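Driveway and Paved Area Inspection Checklist – Residential
Flambridge Paving & Sealing
Revised January 2021

Use one sheet per property. Mark each item OK, MONITOR or REPAIR and write a comment for anything that is not OK. Comments in this copy come from the Hodiser Street job and have been left in so new staff can see the level of detail we want.

Site access and set-up

1. Vehicles moved off the driveway and kerb clear for the trailer.
OK. Owner's ute parked across the road.

2. Witches' hats and tape out at the footpath before anyone kneels on the surface.
OK. Footpath is used by kids going to the school on the corner, so tape stayed up until we left.

3. Overhead lines and low branches checked.
MONITOR. Liquidambar branch hangs over the left side near the letterbox. Fine for the trailer, too low for the tipper.

4. Underground services located. Water meter, gas and any stormwater pits marked with paint.
OK. Stormwater pit lid sits 15 mm proud of the asphalt. Added under item 11.

5. House side of the job checked. Doors and windows facing the work are to be shut before sealing starts, and the owner told which ones.
OK. Front room window and garage side door both on the list given to owner. 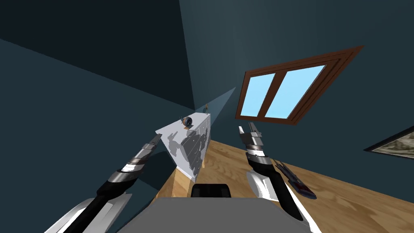
Surface condition

6. Hairline cracks (under 6 mm).
MONITOR. Scattered over the top half. Sealer will fill most of them. Photograph again at the July visit.

7. Open cracks (6 mm and over).
REPAIR. One long crack follows the join with the old concrete strip, and a shorter one comes off it towards the garage. Both need blowing out, drying with the lance and hot filling. Weeds in the long one – roots to come out, not just the tops.

8. Crocodile cracking.
REPAIR. One patch where the wheels turn in. Surface moves underfoot. Do not fill over this. Saw cut, dig out, check the base and patch.

9. Potholes and depressions.
OK. Slight dip near the garage apron, holds no more than a skin of water with the hose on it.

10. Oil and fuel stains.
REPAIR. Two spots. Degrease, rinse and prime before sealing. If the asphalt is soft when pressed with a screwdriver, it has to be cut out.

11. Trip edges at pits, joins and kerb. Anything over 10 mm is a REPAIR.
REPAIR. Pit lid as above. Ramp the asphalt up to the frame. Do not grind the frame.

Drainage

12. Water runs away from the house and garage. Test with a hose for 2 minutes at the high point.
OK. Runs to the grated drain and out.

13. Grated drain clear along its full length.
REPAIR. Packed with leaves at the far end. Owner will clean it before we come back. Check again on arrival.

14. Edges supported. No washouts or exposed base.
MONITOR. Garden side has dropped a bit below the asphalt. Suggested topsoil and turf to bring it level.

15. Sills and lower wall facing the driveway checked for splash marks, loose paint and anything that needs masking.
OK. Mask the front room sill and wall to 600 mm. Owner has asked for the timber to be covered fully.

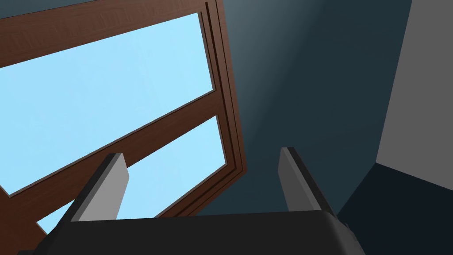

Hot work

16. Gas bottle upright, chained and in date. Hose and fittings tested with soapy water.
OK. Regulator replaced last service.

17. Melter thermometer reads correctly against the hand-held unit.
REPAIR. Reads low. Tagged out and sent back to the Zullov depot. Use the spare melter until it is returned.

18. Extinguisher within reach of the melter, gauge in the green.
OK.

19. Gloves, face shield, long sleeves and boots worn by everyone handling hot filler. No synthetic hi-vis over bare arms.
OK.

20. Burns kit and 15 litres of clean water on the trailer.
MONITOR. Water was there. Burns kit is missing one gel dressing.

Before leaving

21. Measured area and crack lengths written on the sheet.
OK. 42 metres of crack to fill. Patch measured separately.

22. Owner given a copy and told how long to keep cars off.
OK. Owner asked about sealing only and leaving the patch for next year. Explained that sealer will not hold that section together and noted it on the quote.

23. Tape, paint cans and rubbish collected.
OK.

Result: Repairs required before sealing – items 7, 8, 10, 11 and 13. Item 17 to be closed by the depot. The Orakzai Court job uses the same trailer, so restock the burns kit first.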